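In praise of the loud tablecloth
Last updated: March

I grew up in a house where the table was bare and you were told off for putting a mug on it. It was a nice table, I suppose. I remember the coasters better than I remember any meal. So when I moved into my own place I bought the shiniest, silliest wipe-down cloth I could find, and I have been a believer ever since!

I know the case against. It's what they have in caravans. It sticks to your forearms in hot weather, the creases from the packet take ages to drop out, and anyone who has spent 300 pounds on a dining table would quite like people to see it. I've had all of this said to me, some of it by people eating my food at the time. I still think they are missing out on one of the cheapest pleasures in a home, and I want to make the case for it properly.

Start with the pattern, and start big. My rule is that if you'd be a bit embarrassed to carry it to the till, you're close. I love the ones done in squares, like a sheet of holiday stamps, where every square has its own little business going on. Pineapple drinks, palm trees, orange slices, a split coconut, sprigs of flowers on pink. Children pick a favourite square and then have to sit at it. Grown-ups do the same but don't say so.

Then look at what it does for a white plate. A plain round white plate on a plain pale table looks like the start of a hospital lunch. Put the same plate down over a blue beach and a tall yellow drink and it looks like you've got plans. You don't need better crockery, you need something going on around it.
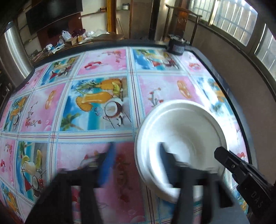

What about the fancy plates?

People tend to get cautious at this point. They'll accept a jolly cloth under white china, but bring out anything with a bit of colour or a gold edge and suddenly it has to be linen, and it has to be ironed. I couldn't disagree more. Red glass is the best thing that can happen to a tablecloth like this. It picks up the red in the printed flowers and the cocktails, and the gold edge (which can look rather stiff and Christmassy by itself) loosens up no end in the company of fruit.

I spent years with a set of scalloped dessert plates from Risotard wrapped in newspaper in the bottom of a cupboard, waiting for an occasion. They'd have waited for ever. Now they come out for toast, for half a melon, for the biscuits that go with a four o'clock tea. If you have plates with the shop sticker still on them, and I bet you do, go and soak it off tonight -- warm water, a drop of washing-up liquid, and a bit of patience with your thumbnail.

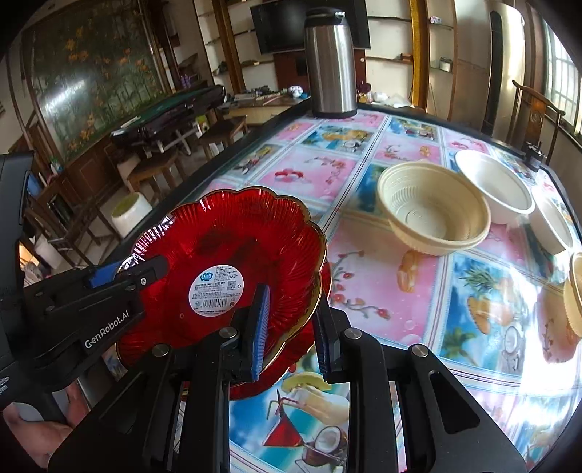 Red glass with a gold rim, over the lemon and coconut.

And please don't be snobbish about mixing. Takeaway bowls can share a table with gold-rimmed glass. I've put crisps in one and trifle in the other and had a lovely evening. The cloth is so busy that it pulls everything together, and I honestly can't think of a plain one that would do that.

One practical word. Buy it longer than you think. Mine is 200 centimetres and I wish I'd gone up a size, as it stops just short of a proper overhang at the window end, and that's the end the sun comes in. The shine there is terrific at breakfast, mind you. You can hardly see your egg.

Wipe it with a damp cloth, roll it up, don't fold it. And when it gets a knife cut in it, as it will, move the fruit bowl over the cut and carry on.

Recent pieces
Bikport market: what I bought and what I should have left
Small kitchens and the folding chair question
Lema mugs, five years on
31 things to do with a tea towel
A rainy week in Sestuver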